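Hit in a parking lot, now the other driver's story has changed. Do I need a police report?

Community Help > Cars and Driving > Accidents and Claims

Posted by Ulises Insaurralde
2020-07-13

Hi all, first time posting so sorry if this is in the wrong section. I was backing out of a space at the Bedilton shopping plaza (the Morley Road side, by the pharmacy) and a pickup came down the lane way too fast and caught my rear corner. I was maybe halfway out. Nobody hurt, thank goodness, but my bumper is hanging and the tail light is gone.

The guy was super nice at first! He said he hadn't been looking, we swapped insurance info and phone numbers, and he even helped me pick up the plastic. I called the non-emergency line and the dispatcher told me they don't send an officer to private property unless someone is injured or a car can't be moved. So we both drove off.

Two days later I get a call from his insurance company and now I "shot out of the space" and hit HIM. They want a recorded statement. The body shop quoted me 418 dollars for the tail light and the paint touch-up, and that's before they take the bumper off and see what's behind it. My deductible is 500, so I was hoping to go through his insurance and leave mine out of it.

So what do I do without a police report? Is it too late to file one? And do I have to give that statement? I've been driving since I was seventeen and never had so much as a fender bender, so I'm pretty lost here.

3 replies

Damian Leitner

Ugh, the nice ones always get you. I went through almost the same thing in April at the Bevan garage, so I'll tell you what I learned, but I'm not a lawyer and your state may do things its own way.

Start with the report. An officer not coming out doesn't mean there can't be one. Where I live you fill out a driver's report yourself, either online or at the front desk, and you get a number for it. Mine took twenty minutes, most of which was me hunting for my registration. Look for a deadline on the form, and check whether yours has a dollar amount that makes reporting mandatory. Your 418 could easily go up once that bumper comes off.

Then call your own insurance company, even if you don't want to claim on your coverage. I put this off for a week thinking my rate would jump if I so much as said hello, and the rep was pretty annoyed with me. Your policy almost certainly says you have to tell them about any accident. Once they know, they can deal with his company for you, and that was the biggest relief of the whole mess.

On the recorded statement, I didn't give one to the other side. You generally don't owe the other driver's insurer a recording (your own company is a different story, you do have to cooperate with them). I said "please contact my adjuster" and gave them the claim number. They called twice more and then quit.

Stuff I'd get together this week:

1. Go back to the plaza and ask the pharmacy and whoever is next door if they have a camera on the lot. Do this first! The garage I was in only kept video for ten days.

2. Write down everything while you still remember it. Where your wheels were, how far out you'd backed, what he said, what time you called the non-emergency line. I wrote mine sitting up in bed at midnight and I'm so glad I did, because by the time the adjuster called I'd already mixed up two things.
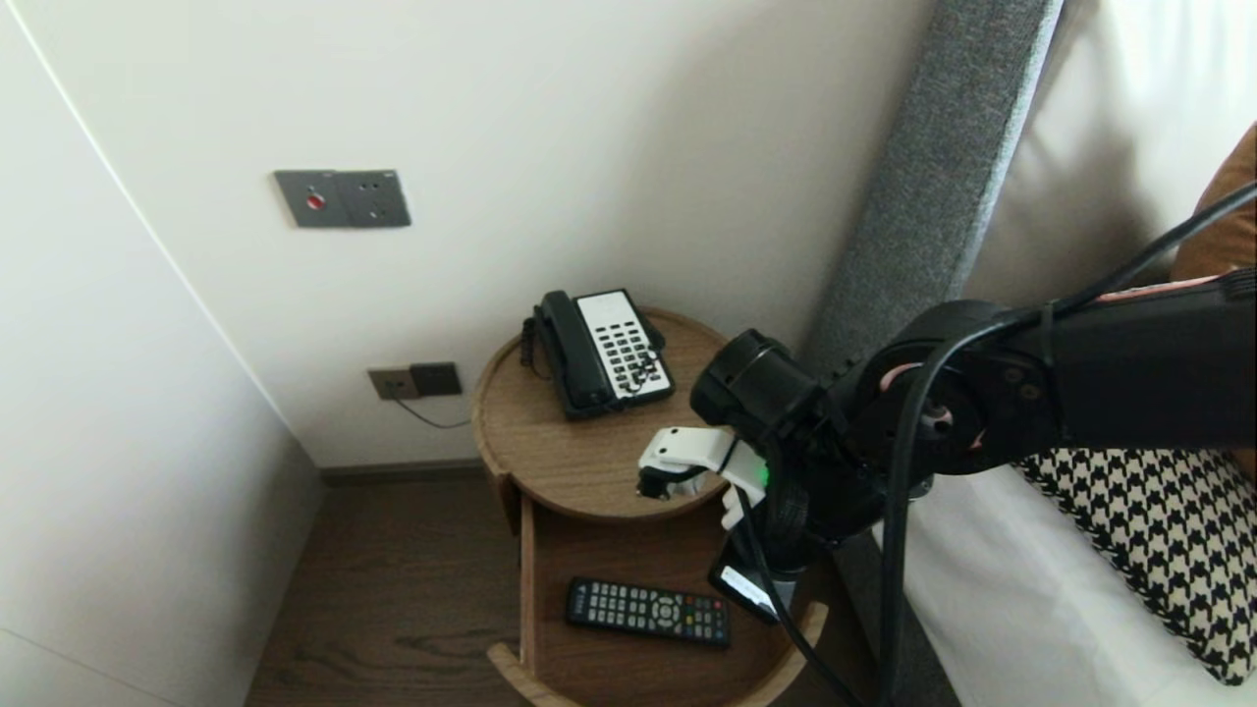

3. Save any texts. If he wrote anything like "sorry again about your car," screenshot it and email it to yourself.

4. Get a second quote, in writing, with the labor on its own line. My two were 105 dollars apart for the same job.

One warning. Backing cars tend to get the blame in parking lots, since the one in the lane usually has the right of way. His speed matters, and so does how far out you were, but don't be shocked if they offer you a split. Mine ended up 70/30 in my favor and I took it.

gus_in_guvley

just take him to small claims. cost me 100 to file and the other guy didnt even show up. dont sign anything

Ulises Insaurralde

Thank you both! Damian, I called my insurance this morning and the lady was really kind about it, no lecture. I have a claim number now. The pharmacy says its camera only covers the door, but the manager is going to ask the plaza office for me. I also found the self-report form and I'm filling it in tonight. I'll come back and post what they decide.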